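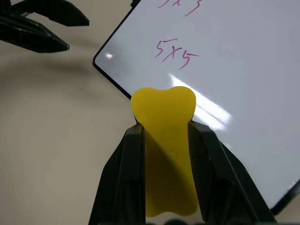
Figure 5. Yellow piece with rounded, lobed end, held near its middle.

5. Labeling and photographing items for the Stokutden catalog

Complete Section 4 (creating your collection) before you start. You need a camera or phone, a soft pencil, and a sheet of Clultard tie-on tags. Set the date and time on the camera first, as Stokutden sorts new pictures by the time they were taken.

5.1 Adding an item

1. Open your collection and select New Item. Stokutden assigns the next free number, for example 1546.
2. Write the number on a tag in pencil. Ink can rub off onto light-colored surfaces.
3. Tie the tag loosely to the item. For small items with no place to tie a tag, put both in a clear bag.
4. Take at least one picture in even light. Turn off the flash for glossy items.
5. Connect the camera and select Import. Wait until the progress bar closes.
6. Drag the picture onto the item record. The first picture you add becomes the cover picture.
7. Type a short name of up to 21 characters. Longer names are shortened on printed lists.
8. Select Save.

Note: Color and Shape are separate fields. If you are not sure what an item is, fill in these two and leave Type blank. You can search for blank types later under Tools > Incomplete Records.

Caution: Do not unplug the camera during import. Pictures that have not finished copying may be lost.

5.2 Replacing a cover picture

1. Open the item record and select Pictures.
2. Select the new picture, then Set as Cover.
3. Delete the old picture or leave it in the record. Deleted pictures stay in the trash for 21 days.

Caution: Emptying the trash cannot be undone.

5.3 If a picture does not appear

Check that the file is a JPEG or PNG. Other formats are copied to the Unsorted folder and must be converted before they can be added. If the file type is correct, close the collection and open it again.

Records made in Jestero open normally, but their cover pictures have to be set again using the steps in 5.2.

Section revised June 23, 2025, by Bianka Virág.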